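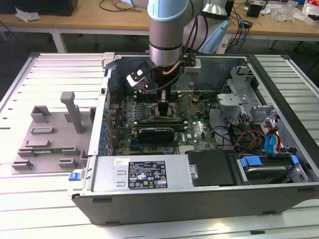
Betreff: Sonton bricht die Anfahrt zum CPU-Sockel mit Fehler 37 ab, seit Update auf Version 2.7
Status: offen, wartet auf Hersteller
Komponente: Planung / Kollisionsprüfung
Standort: Wavik, Labor Maksymiv

Seit wir im Juli die Planungssoftware Sonton aktualisiert haben, bekommen wir beim Absenken über dem Mainboard den Fehler 37 (»Zielzustand in Kollision«). Die Zelle ist dieselbe wie in unserem früheren Ticket: der Desktop-Rechner liegt mit offener Seite auf der Aluminiumplatte, links daneben die gedruckte Aufnahme. Das Kameramodul sitzt auf dem Foto links am Handgelenk, die schwarzen Finger zeigen nach unten in den Bereich des Sockels. Bitte vergleichen Sie diese Seite mit der Szene, die Sonton in der Vorschau zeichnet. Dort befindet sich der Kamerahalter gegenüber, also auf der rechten Seite.

Ich beschreibe zuerst, wie man den Fehler erzeugen kann, und danach, was wir schon geprüft haben.

Schritte:
Perzeption starten (Balness, Profil »tower_offen«) und warten, bis die Pose des Sockels stabil ist.
Im Planer den Zielpunkt »sockel_vor« wählen. Diese Planung gelingt immer.
Von dort die lineare Bewegung zu »sockel_kontakt« anfordern.
Der Planer meldet nach kurzer Rechenzeit den Fehler 37 und gibt keine Trajektorie zurück.

Erwartet wird eine gerade Bewegung nach unten, wie mit der Version vor dem Update. Von 10 Versuchen mit der gleichen Objektpose sind 7 abgebrochen. Bei den anderen drei hat der Planer eine Lösung mit gedrehtem Handgelenk gefunden, die wir nicht ausgeführt haben.

Auszug aus dem Protokoll:

[planner] request: LIN sockel_vor -> sockel_kontakt
[planner] ik: solution found
[collision] pair: wrist_cam_bracket / chassis_wall
[planner] abort, code 37

Das gemeldete Paar ist jedes Mal dasselbe. Die Finger oder das Mainboard kommen in der Meldung nicht vor.

Verlauf

Eintrag 1, vormittags
Wir haben zuerst die Perzeption verdächtigt, weil Balness manchmal die Gehäusewand zu dick rekonstruiert. Ich habe die Punktwolke ausgeschaltet und nur das CAD-Modell vom Gehäuse in der Szene gelassen. Der Fehler bleibt. Damit kann ich die Punktwolke als Ursache ausschliessen, aber nicht die Pose des Gehäuses.

Eintrag 2, vormittags
Pose des Gehäuses kontrolliert. Die Abweichung zwischen der gemessenen Ecke und der Ecke im Modell ist kleiner als 2 mm. Den Sicherheitsabstand habe ich in der Simulation von 10 mm auf 2 mm reduziert, ohne Wirkung auf das Ergebnis. Ich habe den Wert danach zurückgesetzt, damit niemand mit dem kleinen Abstand am realen Arm arbeitet.

Eintrag 3, mittags
Antwort vom Support erhalten: wir sollen das Paar wrist_cam_bracket / chassis_wall in die Liste der erlaubten Kollisionen eintragen. Das möchten wir nicht machen. Der Halter ist ein reales Teil und die Gehäusewand auch, und bei einer anderen Orientierung des Werkzeugs können sie sich wirklich berühren.

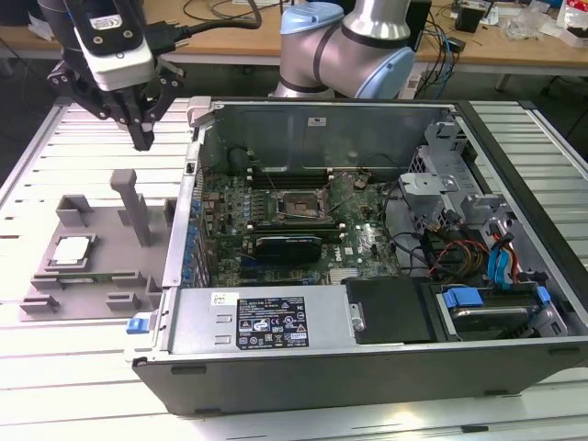
Eintrag 4, 14:30 Uhr
Die exportierte Roboterbeschreibung von beiden Versionen verglichen. In der alten Datei hat das Gelenk »wrist_to_cam« den Versatz direkt als Zahl. In der neuen Datei wird der Versatz aus dem Parameter »mount_side« berechnet, und dieser Parameter fehlt in unserer Konfiguration. Ich vermute, dass Sonton dann den Standardwert »right« nimmt. Eine Warnung gibt es nicht, auch nicht mit der höchsten Stufe vom Protokoll.

Eintrag 5, 15:10 Uhr
»mount_side: left« in der Werkzeugdatei ergänzt und den Planer neu gestartet. In der Vorschau liegt der Halter jetzt auf der richtigen Seite. Die gleichen 10 Anfragen in der Simulation wiederholt, alle werden geplant, keine mit gedrehtem Handgelenk. Am realen Arm haben wir die Bewegung noch nicht freigegeben.

Eintrag 6, 16:00 Uhr
Noch eine Beobachtung, vielleicht gehört sie in ein eigenes Ticket. Wenn man nur die Werkzeugdatei neu lädt und den Planer nicht neu startet, zeigt die Vorschau den neuen Halter, aber die Kollisionsprüfung rechnet weiter mit dem alten. Wir haben dadurch fast eine Stunde verloren. Zweimal reproduziert.

Fragen an den Hersteller:
Ist der Standardwert »right« so gewollt? In den Hinweisen zur Version habe ich den Parameter nicht gefunden.
Kann der Planer beim Laden eine Warnung ausgeben, wenn »mount_side« fehlt?
Benutzt Balness denselben Parameter für die Hand-Auge-Kalibrierung? Falls ja, müssen wir die Kalibrierung wiederholen, bevor wir die CPU aus der Aufnahme greifen.

Die beiden exportierten Dateien und das vollständige Protokoll sind angehängt. Bis zur Antwort auf die dritte Frage bleibt die Zelle bei uns im Simulationsbetrieb.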